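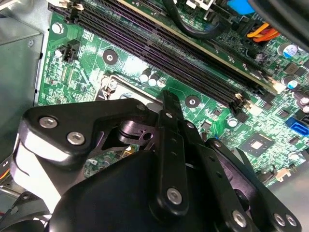 Memory slots on a desktop motherboard, with a pale green module at the top.

Computer Repair Trainee (paid, part-time)
Hokness Reuse Workshop, Zilivthorpe
Posted 2025-04-15

Hokness takes in used office computers from local businesses, repairs the ones worth repairing, and sells them at low cost to families, students, and small nonprofits. We are hiring 2 trainees to work at the bench in our Zilivthorpe shop. The positions run through the end of August, and one of them may become permanent.

You do not need a degree or a certificate. You do need to be patient with small parts and willing to write down what you did.

What you will do
Open desktop computers, clean them, and check them for damage
Test and replace memory, drives, fans, and power supplies
Wipe drives using our standard procedure and log the serial numbers
Install the operating system and run the final checks
Sort parts that can't be reused for the recycler
Help at the front counter when it gets busy

Training
The first 3 weeks are spent with a senior technician. After that you will have your own bench and your own queue, and someone will still look over your finished machines before they go out for sale. Processor work comes later in the program, once you are comfortable with everything else. Socket pins bend easily and we would like you to practice on scrap boards first. 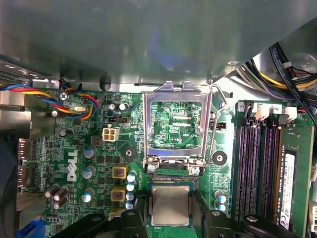
Dell desktop board with the CPU socket frame open.

Hours and pay
30 hours a week, daytime only. Pay is hourly and starts with the first day of training. The rate is listed on the application form. Trainees get a bus pass and a set of hand tools, which are yours to keep if you finish the program.

Requirements
Age 18 or older
Able to lift a boxed desktop computer and stand for part of the day
Basic reading and writing in English, Spanish also useful
Able to get to Zilivthorpe by 8:30 a.m.

Experience with home computers, electronics, bicycles, sewing machines, or anything else that comes apart and goes back together is a plus. Tell us about it even if it was never a job.

How to apply
Pick up a form at the front counter or ask for one by phone. Return it with a short note, no longer than a page, on something you have fixed or tried to fix. A resume is optional. Applicants we want to meet will be asked in for a talk and a 60-minute bench exercise with a technician present. The exercise is paid.

Questions about the job go to Carmela Moya, workshop manager. Please call in the afternoon.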